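Skilteo Help Center
Ticket: Campaign preview shows wrong page order and gray cast on spreads
Category: Book campaigns / Preview and proofs
Status: Resolved
Opened by: campaign owner

Opened, 9:40 a.m.

I have a book campaign on Skilteo called Povska. It is a photo book about a river town and the villages up the road from it, 108 photographs, black and white with one color section near the end. The goal is 3000 and the campaign has 67 backers so far.

I replaced the preview PDF last night with the new edit and two things are wrong.

First, the spreads are out of order. The preview starts on the right page, then from page 18 on every left page is showing where the right page should be. Photos that run across two pages are split in the wrong place, so you get the right half of one picture next to the left half of the next.

Second, the black and white pages have a flat gray look. The blacks are not black. The same file looks fine when I open it on my computer, and it looked fine in the old preview.

The file was exported from Skivel with the book preset. I have already tried these:

- uploaded the same file again
- cleared the browser cache and tried a second browser
- looked at it on a phone and on a different computer
- exported again from Skivel and uploaded the new file

None of it made a difference. The old preview is gone, so backers are seeing the broken one now. Can it be rolled back while this is looked at?

Support reply, 10:25 a.m.

Thanks for the detailed report. We have put your campaign's previous preview back, so visitors will see the old edit for now. Your new file is saved as a draft and only you can see it. Pledges and reward levels are not affected by either version.

We can see both problems on our side. Please send us:

1. The Skivel version number, found under Help.
2. The name of the preset you used.
3. Whether any page was added or removed after the page numbers were set.
4. Whether the images were converted to grayscale before they were placed, or at export.

Campaign owner, 11:10 a.m.

The version is the current one, it says no updates available. The preset is called Tabrizi Book Offset. It came from Tabrizi, the printer, and I have used it for everything since the first dummy.

On question 3, yes. I took out a blank page before the second chapter because the chapter now opens with a picture on the left. On question 4, the images were grayscale before I placed them, apart from the color section.

Support reply, 11:50 a.m.

That helps. We opened the draft file and checked the page list.

Page order: when the blank page was removed, Skivel renumbered the pages after it but left a section marker in place. The marker tells the previewer to start a new section on a right-hand page. Your next page is a left-hand page, so the previewer moves everything over by one from that point. Your PDF reader ignores the marker and this is why the file looks correct on your computer.

To fix it:

1. Open the book in Skivel and go to the page panel.
2. Select page 18. There is a small triangle over the page icon.
3. Right-click the triangle and choose Section Options.
4. Uncheck Start Section, then click OK.
5. Check that the triangle is gone and that the page numbers still run straight through.

Do not delete the page itself. If you delete it and place it again the marker usually comes back with it.

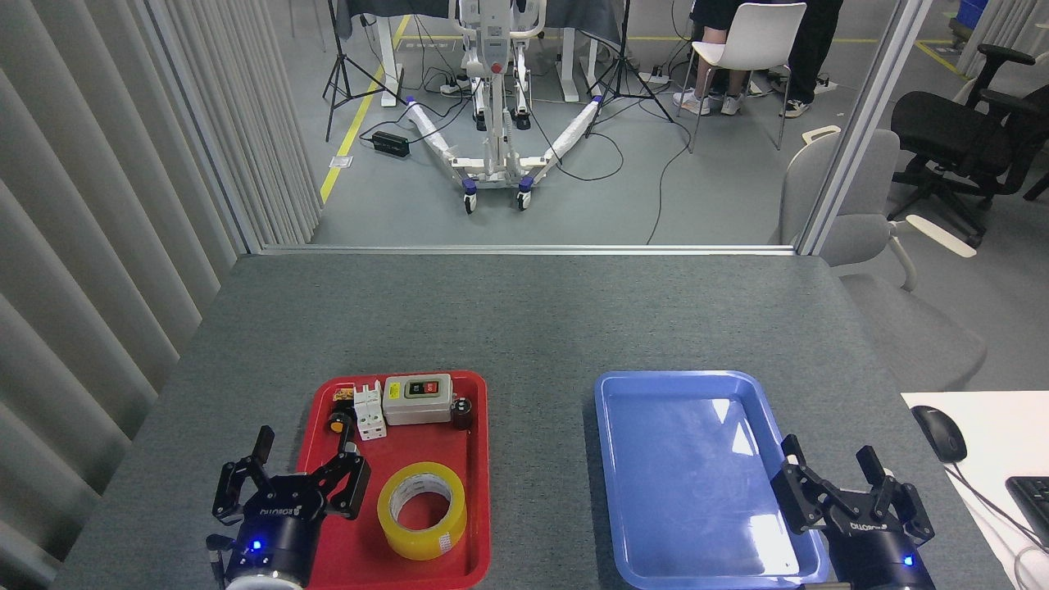

Tape and a switch box in the red tray, the blue tray empty.

Gray cast: the Tabrizi preset writes an offset paper profile into the file. The previewer reads the profile and tries to show what the ink would look like on uncoated stock, so the blacks come up lighter. We changed how the previewer handles embedded profiles in October. The old preview was made before that change, and previews that already exist are not rebuilt.

Please keep the Tabrizi preset for the print file. For the campaign preview, make a second export with the Screen Book preset, with the color setting on Convert to sRGB and the profile option on Include Destination Profile. Image resolution can come down as well. The previewer does not use the extra detail and the upload will be faster.

Campaign owner, 1:35 p.m.

The page order is fixed. I unchecked the section start and the spreads are right all the way through, including the fold in the long picture of the bridge.

The gray is better on most pages but not all of them. The first chapter now looks the way it should. In the second chapter there are four pictures that still look washed out, and they are next to pictures that are fine, so it is easy to see. I used Screen Book with the settings you gave.

Also, do I need to send the corrected file to Tabrizi again? They already have the print file from last night.

Support reply, 2:20 p.m.

We looked at the four images. They carry a different gray profile from the rest, with a much lighter curve. Were they scanned separately?

In Skivel you can find them with the Links panel. Turn on the Profile column, sort by it, and any image that does not match the others will be listed together at the top or bottom. Open each one in your image editor, convert it to the same gray profile as the others, save, and update the link. Use Convert and not Assign. Assign only changes the label and will make the picture look different on the page.

About the print file: the section marker does not change the order of pages in a PDF, so the pages Tabrizi received are in the right order. The four images are another matter, because the mismatch is in the images themselves and would be in the print file too. We can't say how the press would handle it. We suggest asking the printer to hold the file until you have sent a new one.

Campaign owner, 4:05 p.m.

Yes, those four came from a different scanner. They are older negatives I had done at a lab, and I forgot about it.

I converted them, updated the links and made both exports again. The new preview is in the draft and looks right on my computer and on the phone. I wrote to Tabrizi and they had not started on plates. They are deleting the first file and will use the new one.

One more question before I publish the draft. Do backers get a notice when the preview changes? I would like to write a short update about the new edit first - some of the pictures they saw before are no longer in the book.

Support reply, 4:30 p.m.

No notice is sent when a preview is replaced. Backers only get an email if you post an update, and you can post it before or after. If you want both to go live together, open the update editor, check Publish with draft preview, and the preview will switch over when the update is sent.

The old preview will stay in your file history. You can restore it yourself from Campaign / Files / History.

Campaign owner, 5:15 p.m.

Posted the update and the preview switched with it. Page order and blacks are both good. You can close this.

Ticket closed, 5:20 p.m.

Internal tags: previewer, section marker, embedded profile, Skivel export
Related articles:
Preparing a book preview for your campaign
Why does my black and white preview look gray?
Restoring an earlier file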